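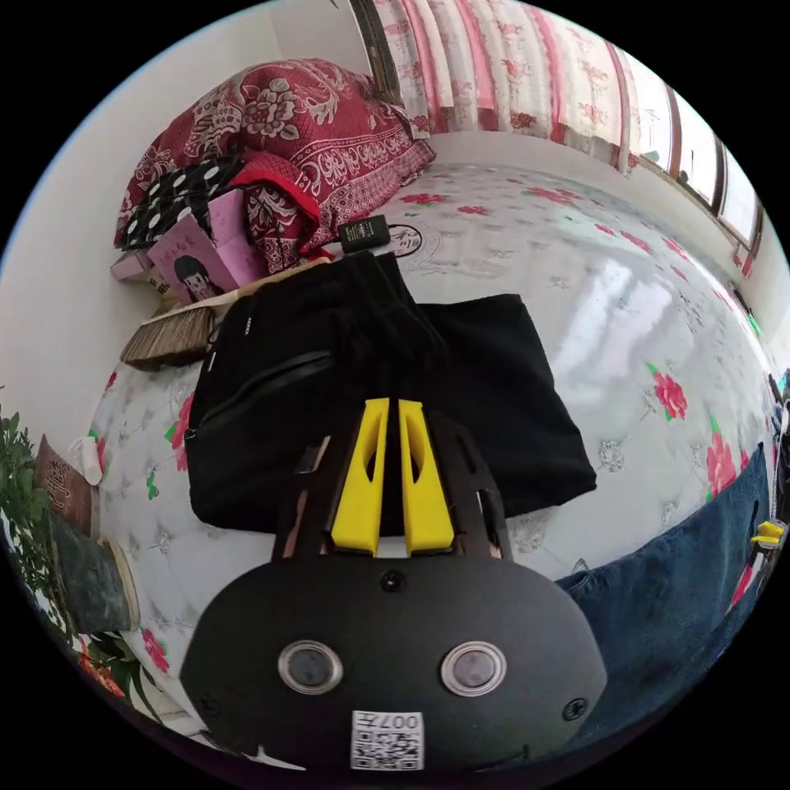 *Bedroom set, black zip garment on the rose sheet, gripper fingers open a little.*

**Waltside household collection, working group minutes**
Date: 10/10/25
Place: the small meeting room at Hestgate, the one with the chair
Present: collection lead, two operators, labeling, training, hardware, scheduling, minutes

**1. Last meeting's minutes**

Approved, with one correction. Training did not "agree" that socks count as folding. Training "did not object at the time." The record now shows this.

**2. Where we are**

The collection lead reported 267 accepted examples of garment handling from the bedroom set, against a target of 1000. Scheduling asked whether the target had always been 1000. It had. Scheduling said it felt smaller in February.

Rejected takes were discussed at some length. Most fall into two piles: takes where the operator's free hand helps out, and takes where the operator starts before pressing record and then does a beautiful job that exists only in memory. Both operators said they knew which of them this referred to. They did not name the same one.

Action: operators to say "recording" out loud before moving. Feeling silly is accepted as a cost.

**3. Clutter on the bed**

Labeling asked, for the third meeting running, whether the bed could be cleared before a take. In the current setup there is a power adapter with its cord lying just past the garment, a hand broom with its bristles toward it, and a pile by the wall with a red quilt, a polka dot cushion and a pink book with a girl on the cover. Labeling's position is that each of these has to be given a name by a human being, and that the human being is labeling.

Training's position is that people's beds look like this and a model that has only seen tidy ones will be of use to hotels.

Agreed:

- Clutter stays.
- Items get moved between batches, so the model doesn't decide that a broom is part of every jacket.
- The cord may be near the garment but not under it. Takes where the cord comes along for the ride go in their own folder.
- Labeling may use "bedding, misc." for anything in the pile. Labeling asked for this to be minuted in full, so it has been.

**4. What to call the black garment**

The operators' log says jacket. The labeling sheet says fleece. One batch says "zip thing." Training pointed out that, folded up, it gives very little away apart from the zipper, and that three names for one object will produce a model with three opinions.

A vote was proposed and went nowhere. From now on the label is "garment, black, zip" until somebody unfolds it in front of labeling.

Action: somebody to unfold it in front of labeling.

**5. The shiny sheet**

Training raised the glare again. The white sheet with the roses picks up pale streaks from the window, and in batch 11 the tracker appears to have followed one of these streaks with more commitment than it has ever shown a sleeve. Batch 12 was shot with a matte cover and had no such trouble, but the garment slid less and the grasps came out too easy.

Hardware suggested closing the curtains. Operators said that with the curtains fully closed they can't see the zipper pull, and the pull is the part everyone wants grabbed.

Agreed to keep both sheets and split the remaining takes evenly. Training will flag the worst of the glare and stop calling it "the haunting" in the shared notes.

**6. Hardware**

The yellow fingers are holding up. Hardware would like them wiped after every batch, as lint in the oval cutouts has been turning up in the grip data as a mild personality change. The spare set from Lolon is still on order. Lolon says it has shipped. Lolon said this last time also.

Operators reported wrist ache after long sessions and asked for a lighter housing. Hardware asked for a larger budget. Both requests were noted with equal warmth.

The code labels must stay clean and uncovered. A piece of tape was placed over one last week as a reminder to keep it uncovered. It has been removed.

**7. What makes a good take**

Training circulated a one-page guide. Main points, as amended:

- Approach slowly, pause, then close. The pause matters more than the operators believe.
- A failed grasp followed by a second try is welcome. Leave it in and don't sigh, the microphone is on.
- Vary where you start. Always coming in from the foot of the bed teaches the model that beds have one side.
- Legs and laps at the edge of a take are fine so long as they stay put.
- End with the garment released and the fingers open.

Operators asked if the guide could be shorter. It is now shorter by the paragraph thanking them for their patience.

**8. Next set**

Witkowska has offered a second bedroom with plain bedding and a closet that sticks. Training is delighted by the closet. Scheduling will ask for dates and find out about parking before anyone carries anything up any stairs.

**9. Any other business**

Hardware asked who has the long charging cable. Silence was recorded.

Request to move the meeting to a room with more than one chair: carried.

**Open actions**

- Operators: say "recording"; wipe fingers after each batch
- Labeling: rename all zip things
- Training: glare flags, revised guide to everyone
- Hardware: chase Lolon, look for cable
- Scheduling: Witkowska dates, parking, chairs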